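Prultska: demostraciones de manipulación doméstica con pinza de mano

Ficha del conjunto de datos y guía de uso
Versión publicada el 4 de junio de 2021
Proyecto de estudiantes del club de robótica Kinside

Resumen

Prultska reúne 200 demostraciones grabadas por miembros del club en viviendas propias y prestadas. Cada demostración corresponde a una tarea corta con objetos de uso diario: recoger una tela, abrir una puerta de armario, mover una caja pequeña de una superficie a otra. La captura se hace con una pinza manual con cámara; ningún brazo robótico interviene en esta fase. Las trayectorias se usan después para entrenar políticas que se evalúan en el brazo del taller.

El conjunto se preparó para la asignatura de proyecto y para la prueba de manipulación de la liga Vudton. No pretende ser representativo de viviendas en general.

Contenido del repositorio

datos/ contiene una carpeta por demostración, con vídeo, poses de la cámara y apertura de la pinza.
calib/ contiene los parámetros intrínsecos de cada pinza y las notas de montaje.
scripts/ contiene la conversión, el filtrado y la partición.
docs/ contiene el protocolo de grabación y la lista de incidencias.

Estructura de una demostración

video.mp4: secuencia sin recortar ni rectificar.
poses.csv: marca de tiempo, posición y cuaternión. Unidades en metros y segundos.
apertura.csv: marca de tiempo y distancia entre dedos, en milímetros.
meta.json: tarea, código de vivienda, código de operador, pinza y resultado (éxito, fallo, descartada).

Los códigos de vivienda y operador son opacos. La tabla de correspondencia no se distribuye.

Protocolo de grabación

El operador empieza con la pinza abierta, sin objeto, y espera dos segundos antes de moverse. Termina con la pinza otra vez abierta. No se habla durante la toma. Si la cámara queda tapada por la mano o por la ropa, la toma se marca como descartada y se repite con un identificador nuevo.

Las tareas se asignan por sorteo dentro de cada vivienda. Participaron 8 operadores y se visitaron 21 viviendas. El protocolo lo redactó Kevser Uçar en febrero; los cambios posteriores figuran en docs/cambios.txt.

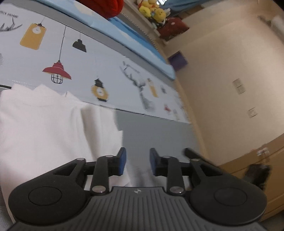
La estimación de apertura se obtiene del propio vídeo, sin sensor en la pinza. El script scripts/apertura.py segmenta los dedos por color y mide la separación entre las dos almohadillas. Como las almohadillas son azules, la segmentación puede confundirse cuando hay otras superficies de ese color en el fondo, caso frecuente en dormitorios: un colchón azul claro, como el que corre por encima del panel de lámparas y ciervos, cae cerca del intervalo de tono configurado. Por eso la búsqueda se limita a una máscara fija en la zona de los dedos. La máscara está en calib/mascara_dedos.png y debe regenerarse si se cambia el montaje de la cámara.

La localización se calcula a partir de los puntos característicos del fondo. Las paredes lisas dan pocos puntos, y en esas tomas la trayectoria puede presentar saltos. Se descarta toda demostración con un salto superior a 48 mm entre fotogramas consecutivos. El umbral se fija en scripts/filtrar.py con la opción --salto-max.

Uso

Instalar las dependencias:

pip install -r requirements.txt

Convertir a formato de entrenamiento:

python scripts/convertir.py --entrada datos --salida prep

Generar la partición:

python scripts/particion.py --por vivienda --semilla 8

La partición se hace por vivienda y no por demostración. Una partición aleatoria mezcla los mismos muebles en entrenamiento y prueba, y da resultados demasiado optimistas. Los resultados presentados en la liga usan la semilla indicada.

Limitaciones conocidas

Las telas se anotan solo con el resultado final de la tarea. No hay máscaras ni puntos de agarre.
La distorsión de la lente es fuerte en los bordes. Los bordes rectos de paredes y muebles aparecen curvos si no se rectifica la secuencia.
Todos los operadores son diestros.
La apertura por debajo de 3 mm no es fiable y se guarda como cero.
Las tomas con luz lateral muy intensa tienen más fallos de segmentación. Están etiquetadas con el campo luz en meta.json.

Privacidad

Los residentes firmaron una autorización antes de cada visita. Las tomas con caras, documentos o pantallas legibles se retiraron durante la revisión, a cargo de Ida Ehlers y Howard Ackroyd. Para solicitar la retirada de una demostración basta con indicar el código de vivienda que consta en la autorización.

Créditos

Diseño mecánico y piezas impresas: Sipho Van der Merwe.
Calibración y localización: Kai Lammers.
Protocolo y coordinación de visitas: Kevser Uçar.
Préstamo de almacenamiento y equipo de cálculo: Böttcher.

Licencia

Datos: CC BY-NC 4.0. Código: MIT. Los archivos de la carpeta calib/ siguen la licencia del código.

Pendiente

Revisar la sincronización de apertura.csv en las tomas grabadas con la segunda pinza.
Añadir las versiones rectificadas del vídeo.
Traducir docs/protocolo.txt al inglés.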